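MECHATRONICS WORKSHOP
Handout 8: Assessing a two-arm bench kit for cable handling
Bruvstead campus. Revised March 6, 2026

Read this before the lab. You will need the Goklow quick reference card and your marked-up copy of the Vandenberghe trial brief from Handout 7. Bring both.

1. What is on offer

Goklow sells the Kindard as a bench kit: two arms, two grippers, a controller, a cable set and a year of software updates. The arms can be bought singly, but the teaching licence only covers the pair. The kit arrives partly assembled. Mounting the arms and running the cables is left to the buyer, and the manual gives it four pages.

The supplier pitches the kit at small shops that make up wiring looms in short runs. That is the claim we are assessing. We are not assessing whether it is a good general-purpose robot, and reports that drift into that question will lose marks under criterion 2.

Optional extras on the price list:
Soft finger pads, sold in sets of four
Wrist force sensor, one per arm
Second emergency stop on a five metre lead
On-site commissioning, one day

Our kit has none of the extras except the second emergency stop.

2. Why cable is hard

A machined block keeps its shape when you pick it up. Cable doesn't. Its position after a move depends on where it was held, how stiff the jacket is, how it was coiled in storage and what it is rubbing against. Two pieces cut from the same reel can settle differently.

For a planner this means the pose of the gripper tells you very little about the pose of the rest of the cable. Most practical systems get around the problem in one of these ways:

(a) Constrain the cable with pegs, combs or clips so that it has few places to go.
(b) Hold it at two points and keep light tension between them.
(c) Look again after every move and replan.

The Kindard software supports (b) directly, through a paired-hold mode. It supports (c) only if you supply your own vision. For (a) you build your own fixtures.

3. The work area

Two arms over one table share a good deal of space. Each can reach into the middle, and that overlap is where all the useful work happens and also where collisions happen. The software treats the overlap as a zone with a single owner by default. One arm must release the zone before the other is allowed in. Paired hold switches this off and relies on a minimum separation between the two wrists, which you set yourself. The factory value is 8 cm. Leave it there for the first session.

Approach angle matters as well. An arm coming in on a steep diagonal keeps its upper links clear of the other arm but gives the fingers an angled contact with the table. With a flat item such as a bundle lying on the bench, one finger may meet the surface before the other does. Note which finger it is when you record a grasp.
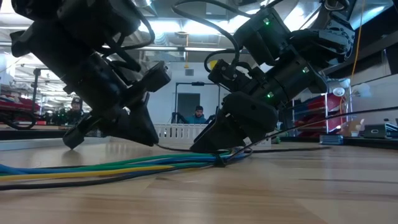
4. Grippers

The fingers are thick and wedge-shaped toward the tip. Their bulk is a strength when gripping a tied bundle and a weakness when separating one strand from its neighbours. In the January trial we ran 300 grasp attempts on bundles and single wires, split evenly. Bundles were picked up reliably. Single wires were missed far more often, and in most of the misses the wire rolled out ahead of the finger.

Grasping near a tie gives a more repeatable result than grasping in a free span, as the strands are held together there and can't fan out. The trade-off is that the tie itself may catch on the finger edge at release. Open fully and lift straight up before moving sideways.

Do not increase the closing force to make up for a poor approach. It marks the insulation, and a marked wire is scrap in a loom.

5. The kit's own cables

Each arm carries its cables on the outside, looped past the joints with slack for movement. This is cheap and easy to repair. It also means the loops stick out beyond the envelope that the collision model uses. The model knows about the castings and nothing else.

Before every run:
Move each joint slowly through its working range with the other arm parked.
Watch the loops, not the gripper.
Check that no supply lead crosses the area you intend to work in.
If a lead must cross the bench, write its route on your sheet.

A loose lead on the table is a particular nuisance in this exercise. Any vision routine you write will see it as another cable to handle.

6. Cost

The quotation we were given breaks down into the kit, freight and a software renewal that starts in the second year. The renewal is $967 per year for a teaching site. Use that figure in your cost sheet and do not discount it. A commercial buyer pays a different rate, which you will need to request from the supplier if your report is written from the point of view of a shop owner.

Remember to include labour for fixtures. Groups last year left it out and reached payback periods that were much too short.

7. Lab procedure

Groups of three. One person on the pendant, one on the emergency stop, one recording. Swap after each set.

Set A: Pick up a tied bundle at the tie with one arm, lift 5 cm, return it. 11 repeats.
Set B: As for A, but grasp in the free span. 11 repeats.
Set C: Paired hold on the same bundle, lift and return. 11 repeats.
Set D: Single wire, one arm. Stop after 11 attempts whatever the result.

Record for each attempt: approach angle, first finger to touch, held or dropped, and any contact between a cable loop and another object. If the controller faults, write down the code before you clear it. The log does keep faults, but it overwrites them on restart.

Anyone who isn't in the working group stays behind the railing while the arms are powered.

8. Report

Maximum four pages, not counting the raw data sheets. Marked on:

1. Quality of the recorded data (30%)
2. Whether the conclusion answers the loom-shop claim in section 1 (30%)
3. Cost sheet (20%)
4. Clear statement of what was not tested (20%)

A recommendation to buy, not buy, or buy with named extras is required. Saying that further testing is needed does not count as a recommendation, although you may add it to one.

Reading: Kindard manual, chapters 3 and 6. Vandenberghe trial brief, appendix B, on wire handling defects.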